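# Chapter 4: Ceasefire Lines

A ceasefire is an agreement to stop shooting. It says little about who is right, who owns the land, or what will happen in ten years. Chapter 3 dealt with how such agreements are negotiated. The present chapter begins on the morning after the signing, when two armies are still facing each other and the people who live between them have to get to work, bury relatives and collect pensions.

Most of the chapter follows one case, the Erkura Valley. It is a small conflict and did not get much attention outside the region, but the records are good, and both sides later opened part of their files. Larger cases are taken up in Chapter 5, where the same terms are used.

## The Erkura agreement

The Erkura Valley runs between the highland district of Kuvorau and the lowland town of Rascombe. Fighting there went on for two winters. The agreement that stopped it was signed on November 28, 2019, in a school gymnasium in Rascombe, by a colonel from each side and by Corentin Arnaud, who had chaired the talks. It was a short text. The main body set out a line of contact 220 kilometers long, a strip of land on each side of it from which heavy weapons were to be withdrawn, and the places where civilians could cross.

Arnaud had wanted a map signed along with the text. The two delegations could not agree on which base map to use, as the older survey placed three villages on the west bank of the river and the newer one placed them on the east. In the end the map was left for later and the line was described in words: from the bridge to the grain elevator, from the grain elevator along the railroad bed to the second culvert, and so on.

This choice shaped nearly everything that followed. The second culvert had been destroyed in the first winter. Commanders on one side counted culverts from the north, including the ruin. Those on the other side counted only the ones still standing. Each could say that the enemy had moved forward in violation of the agreement, and each could point to the sentence that proved it.

A signed map did come, in June of the following year. By then both armies had dug in where they stood, and the map mostly recorded the trenches.

## What a line does to the people on it

Historians tend to draw a ceasefire line as a thin stroke. On the ground in Erkura it was a belt of fields, orchards and half-empty villages, in some places narrow enough to shout across and in others so wide that neither army knew what was in the middle. People were living there. The first count, made by district clerks from Kuvorau, found more than 200 households inside the strip.

These households had problems that the agreement had not considered. Their property records were kept in Rascombe, while their electricity came from Kuvorau. The nearest clinic was on one side and the nearest high school on the other. Farmers could not insure a tractor, as neither side's insurers would cover a vehicle used in the strip. A death certificate from one bank of the river was not accepted on the other, so widows could not claim a pension without traveling to a registry that might be closed to them.

Mathis Fleury, a local historian who grew up in one of the river villages, kept a notebook through this period. His entries are brief. Most concern the opening hours of the crossing, the price of diesel and which guards were on shift. He recorded that people learned the habits of each post quickly, and that a family's week could depend on whether a certain sergeant was on leave. "We never asked what the rule was," he wrote in one entry. "We asked who was at the gate."

Students sometimes find such sources dull beside speeches and military orders. They are often more reliable. A man writing down the price of diesel for his own use has little reason to shade it, and when his figures are set next to official statements about free movement of goods, the gap between the two can be measured.

## Crossing points

The agreement named two crossing points, the Tessier bridge and the rail underpass south of Rascombe. Both were to be open to civilians during daylight. The underpass opened once, for a single afternoon, and was then closed after a dispute over which side should pump out the water. In practice, then, Tessier was the only legal way across for the whole of the first year.

Traffic at Tessier went through four stages: a document check on the Kuvorau side, a walk across the bridge, a document check on the Rascombe side and a baggage search. Vehicles were not allowed at first. Older people were moved over in wheelchairs and handcarts by relatives, and later by paid porters, who became a small trade of their own. A porter's fee was often higher than the daily wage in either district.

Both sides also issued passes. A Kuvorau pass was valid for a season and a Rascombe pass for a month. A person who needed both, as almost everyone did, had to keep track of two calendars, and it was common for someone to cross in the morning with good papers and be refused on the way home.

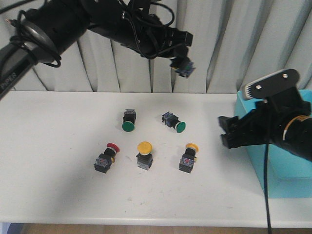
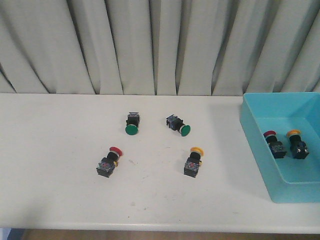 **Why did both sides keep the Tessier crossing open when it would have been easier to close it?**

Each side gained from it. Rascombe needed seasonal workers from the highland villages, and Kuvorau needed the cash those workers brought home. Commanders also used the bridge to return bodies and exchange letters. Closing it would have cost them a channel that neither wanted to lose, and the side that closed it first would have been blamed.

## Violations and the counting of violations

The agreement set up a joint office to record violations. It had an officer from each army, an interpreter and a telephone. Reports were entered in a ledger by date, place and type, and every entry needed both signatures. An incident that only one officer would sign for was written on a separate sheet, and these loose sheets soon outnumbered the pages of the ledger.

Researchers who use the ledger have to be careful with it. A quiet month may mean that there was little shooting. It may also mean that one of the officers was away, or that the two had quarreled and stopped signing. The spring after the agreement looks almost peaceful in the ledger, yet Fleury's notebook for the same weeks mentions shelling on several nights and a cow killed in the upper pasture. The loose sheets support Fleury.

Newspapers on both sides drew on the same records and printed opposite stories. The Rascombe press quoted only the sheets signed by its own officer, and the Kuvorau press did the same with the others. A reader in either place would have seen real documents, accurately copied, and come away believing that the other army was doing all the firing. Section 4 of this chapter looks at that coverage in detail.

## Terms used in this chapter

**Line of contact.** The forward positions of two opposing forces at a given time. It may differ from the line described in an agreement.

**Withdrawal strip.** The area on each side of the line from which certain weapons must be removed. Light weapons are usually allowed to stay.

**Crossing point.** A place where civilians may legally pass from one side to the other. A crossing point can be open on paper and shut in fact.

**Joint record.** A list of incidents that both sides have agreed took place. It is almost always shorter than the list kept by either side alone.

**Frozen conflict.** A common phrase for a war that has stopped without a settlement. This book uses it sparingly. People were wounded in Erkura in every season after the agreement, and the line shifted in at least one sector - the orchards north of the grain elevator - without any announcement from either army.

## Reading the sources

The extracts at the end of the chapter come from the agreement itself, the joint ledger, the loose sheets and Fleury's notebook. Arnaud's own account of the talks is also included, in shortened form. He wrote it after he had left his post, and he is open about the missing map, although he puts more of the blame on the survey offices than the minutes do.

Read the agreement first, and try to sketch the line from its wording before turning to the signed map. Keep the sketch. It will be needed again in Section 2, which starts with the withdrawal of heavy weapons from the west bank.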